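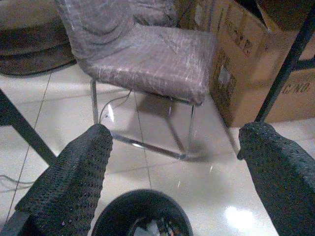 I have been trying to throw away paper since October, and I would like to report that I am losing.

It started with the filing cabinet. We bought it secondhand when we moved in, a gray Rolness with a drawer that only opens if you lift and swear, and the idea was that everything important would go in there. For a few years everything important did. Then everything went in there, including the manual for a toaster that died two kitchens ago and a letter from the water company thanking us for our letter.

My sister-in-law Evelien was the one who said I should just do it, one drawer a night, with the radio on. Evelien owns a single folder. It's green. I have seen her find her birth certificate in the time it takes me to find my glasses.

So I did a drawer. The first thing out was a stack of bank statements from an account I closed before I was married, and I sat on the floor and read them. This is the mistake, by the way. You can't read them. Once you've read that you spent eleven dollars at a place called Dollus you will lie awake trying to remember what Dollus was. (A sandwich shop. It came to me at 3 a.m. They did a very dry tuna melt.)

The advice on how long to keep things is no help at all. My friend Henrik, who is careful, keeps everything until it feels wrong not to have thrown it out. Wilma at work keeps nothing and has never been sorry, although she did once have to ask her dentist for proof that she had teeth done. I ended up with a system of my own, made of grocery bags. One bag for shredding, one for recycling, and one for things I would decide about later. I don't need to tell you which bag split.

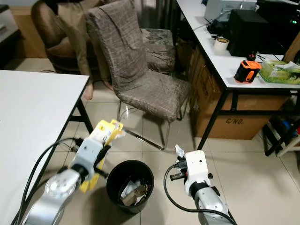

Scrap paper and a wastebasket.

The shredder deserves its own paragraph. I borrowed it from Ikhsan down the hall, who warned me it was "a bit of a snacker." It takes two sheets, thinks about them, and then needs a rest. Feed it three and it makes a noise like a goose in a stairwell and you have to run it backward. I shredded the whole of one apartment lease this way, over several evenings, and by the end I felt I had lived there again.

What I hadn't expected was the stuff I couldn't put in any bag. My dad's handwriting on the back of an envelope, for instance, where he'd worked out how much lumber he needed for a shelf. The sum is wrong. The shelf was also wrong, we had it for years and everything on it drifted gently to the left. That envelope is back in the cabinet now, along with a menu from Yazıcı, where we had our rehearsal dinner, and a receipt for a very bad sofa that I can't explain keeping.

The county claims on its little recycling magnet that you can bring shredded paper in if it's in a clear bag. I brought mine in a clear bag. The man looked at it and said that was the old magnet. There's a new magnet. I did not get the new magnet because, I assume, it came in the mail, and I had already started being ruthless about the mail.

Anyway, one drawer is empty. I opened and shut it a few times last night just to hear it (lift, swear, slide). Evelien came by for coffee and I showed it to her, and she was very nice about it, and then she asked what was in the other three.

The shredder goes back to Ikhsan next week. He says there's no hurry, he's got a closet full of his own to get to and he'd just as soon not have it in the apartment looking at him.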